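Woltari Workshop Opens Its Bench-Top Robot Build to Anyone Who Fancies a Go

December 20, 2024

The Woltari shared workshop is very pleased to announce that Gaber, the table-top robot its members have been putting together in the evenings since October, is now far enough along to be shown to the public, and that the drawings, parts list and control software are all free to take away and copy at home.

Gaber is a two-armed machine meant for small, fiddly household jobs: putting the lid back on a box, picking up a bit of tissue, moving a little something from one side of a table to the other. None of that sounds like much until you try to get a motor to do it, and the members would be the first to say that they had no idea, back in the autumn, quite how many evenings a lid could swallow. The build log now runs to 161 entries, a good many of them about lids, and it is being published in full, grumbles included, in the hope that it will save somebody else a bit of bother.

The project was started by Ngan-ling Choi, who had wanted for years to build a robot in her spare room and finally ran out of spare room. "I brought the first arm in on the bus, in a shopping bag, and I only meant to borrow the big drill," she said. "Somebody asked what it was, and then somebody else had an opinion about the elbow, and by the end of the night there were people sketching fingers on the back of the tea rota. I can't tell you how much better it is than doing it by yourself. When something goes wrong at home you just sit and look at it. At the workshop you get four different explanations and a biscuit."

The arms are held together with 106 printed parts, all of which fit on an ordinary home printer, and the motors are driven by a small board the members designed themselves and have named Skulent, after a misspelling that stuck. The software, Tarnetti, runs on an elderly laptop and lets a person guide the arms by hand through a job before asking them to have a try on their own. The whole thing has cost the workshop £1,923 so far, including the parts that were broken, drilled in the wrong place or sat on, and a full breakdown is given with the drawings so that anyone planning their own can see where the money went and where it needn't have gone.

Practice pieces are kept plain on purpose. Most of the work is done on a white table with small plastic containers, and simple dark squares on a container give Tarnetti something easy to look for. Shadows are still a nuisance, and the members would love to hear from anybody who knows a thing or two about lighting.

Open evenings will run through the new year, with a bench set aside for newcomers and plenty of help with soldering for those who have never held an iron. There is no charge, children are welcome with a grown-up, and you do not need to bring anything, though half-finished projects from the back of the cupboard are always greeted with great affection. Anyone wanting the files or a place on the bench can ask at the workshop desk or write in through the Woltari website. 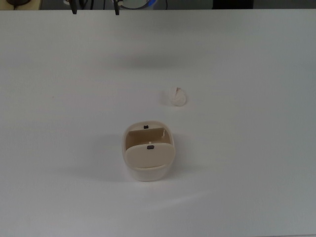

Ngan-ling Choi, I copied the arm from your drawings over a fortnight of evenings and the shoulder is lovely, but my wrist joint still slips whenever it carries anything heavier than a teaspoon. Did you glue yours or is there a screw I've missed? I'd like to bring it along to an open evening if there's room on the bench.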